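July, notebook 3, after lunch

Continued from Kohei's page on the kitchen corner. He left it at "pots: sort out," underlined twice, and went on vacation.

The trouble is lids. Folunmont sent us the cookware in one big carton with the lids nested separately, and since then each lid has been living with whichever pot was closest when somebody got tired. Tülin found one serving as a saucer under the basil. The basil looked settled.

Method, such as it is:

- every pot out of the cupboard and onto the counter
- every lid tried on every pot it could plausibly belong to
- matches get a dot of tape, same color on both
- leftovers go in the Sartori box under the bench until claimed

I timed the first go. 36 minutes, of which 12 were spent looking for the tape. Cengiz had it. Cengiz says he did not have it. It was in his drawer.

Notes on fit. A lid that goes on and rattles is not a match, whatever Şengül says. Give it a quarter turn with a finger on the knob. If it rocks, try the next one. Two of the steel lids are so close in size that I put one on the wrong pot, taped it, admired it, and had to peel everything off again. Old tape leaves gum. Warm water and patience, or Doğukan's method, a thumbnail and swearing.

Storage is still open. Stacked flat, the glass lids slide and make a noise that brings people in from the hallway. Doğukan wants a rack on the inside of the cupboard door. I measured the door and it would take one, as long as we never want to close it on the big pot. Upright in a plate stand is my preference. Tülin has a Jundix one at home that she has been threatening to donate.

White pot still has to get its tape.
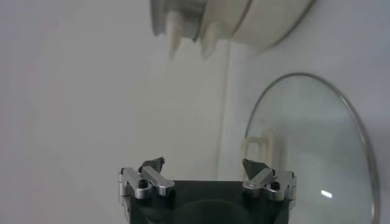
*White pot, gray band at the rim, and a glass lid standing on edge.*

To do:

- buy tape, two colors, keep it out of Cengiz's drawer
- ask Tülin about the plate stand before she changes her mind
- saucer for the basil
- tell Kohei his underlining was noted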